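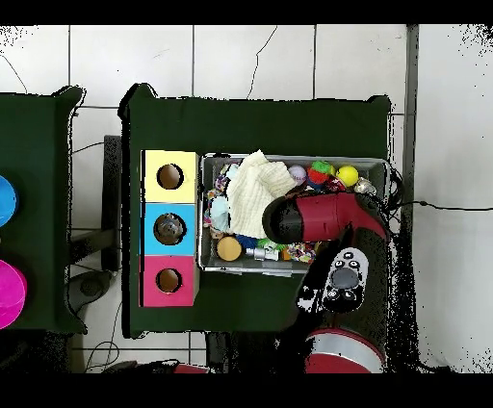

Oven-Baked Loaded Quesadilla Stack, Drive-Thru Style

I have a weakness for limited-time menu items. Every May the Nemik near my office brings back its crunchy stacked quesadilla, and every year it disappears right when I've gotten used to having it for lunch. So I started making my own, and after a few sad, soggy tries (sorry, family!) I've got one I like better than the original.

You'll need 5 large flour tortillas, 300 grams of shredded cheese, 2 cooked chicken breasts, a can of refried beans, a small jar of pickled jalapeños and some sour cream for the top. I use the Godoy medium cheddar, but any cheese that melts well is fine. Skip the pre-sliced stuff.

Step 1: Heat the oven to 400 degrees and put a baking sheet in while it warms up. The hot sheet gives you that crackly bottom layer.

Step 2: Shred the chicken with two forks and toss it with a good spoonful of hot sauce. I go with Farkitz, the smoky one, and I'm generous with it.

Step 3: Toast each tortilla in a dry pan, a minute per side. I used to skip this (see soggy, above). You want brown spots but still enough bend that it won't snap.

Step 4: Build it on parchment paper. Tortilla, thin layer of beans, chicken, cheese, a few jalapeños, and then go again until you've used four tortillas. Press down gently as you go, put the last one on top and scatter whatever cheese is left over it.

Step 5: Slide the whole thing, parchment and all, onto the hot sheet and bake for 15 minutes, until the top is bubbling. If the edges brown too fast, lay some foil over it.

Step 6: Let it sit for 5 minutes before you cut it. I know, I know. But the cheese runs everywhere if you don't! A serrated bread knife works best, and I cut mine into wedges like a cake.

Leftovers reheat fine in an air fryer, less fine in the microwave. If you want it meatless, swap the chicken for roasted sweet potato and add a little extra salt to the beans.

Updated 10th July: changed the oven temperature, 425 was scorching my top layer.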